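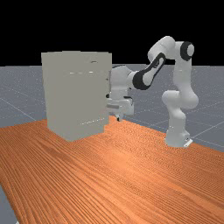
Clulden arm controller, version from the May download, tried against the Hattar one I've been using since August. Quick notes, will tidy up later. All of it in the simulator so far, the real arm is tied up on other stuff. Task is the cabinet one, arm on the right end of the table, grey cabinet on the left, and the hand has to come down close along the cabinet's right edge with the fingers pointing at the tabletop. Tight spot. Good test for a controller, bad test for my patience.

Setup. Painless mostly. Installer wanted a license file, Comalton (where I bought it) mailed it the same afternoon. Loaded the seven joint model with no edits. Hattar needed me to retype the joint limits by hand, so points to Clulden there.

Motion. Smooth. Noticeably smoother than Hattar on the wrist joints, which used to twitch when the forearm came down low. Ran 200 approaches on each. Clulden touched the side of the cabinet on 19, Hattar on way more, I stopped writing them down. Most of the 19 were with the speed slider past the middle so probaly my own fault.

Elbow. Don't love it. Clulden picks an elbow pose and sticks with it, even when a small swing outward would give the wrist more room. There is a setting for this, buried two menus down under "posture", and the default is off. Turn it on first thing. Hattar does it out of the box, badly, but it does it.

Force stop: only half tested. In sim it trips when it should. Contact in sim is too clean to trust so no score from me yet.

Gripper. Stock two finger hand works, open and close, fine. Then tried the Stovidari hand model, the longer fingers. Imported ok but the tool point was wrong, sat up at the palm, so every approach ended too low and the fingers went into the table. Fixed it by typing in the offset. Manual says the offset is read from the file. It isnt.

Camera view in the Clulden window is slow. Fine for checking clearance, useless for anything live. I keep it closed while running.

Price. Paid 311 for the single seat. Hattar is 500 and you get the logging with it, Clulden sells that as an add on, which is annoying. Without logs you're scrolling back thru the console to find which run went bad.

Would I keep it? Yes for approach and reach work near furniture type stuff. For long unattended runs I'd still go with Hattar until the logging gets sorted.

4 out of 5. Would be a half more if the posture thing was on by default.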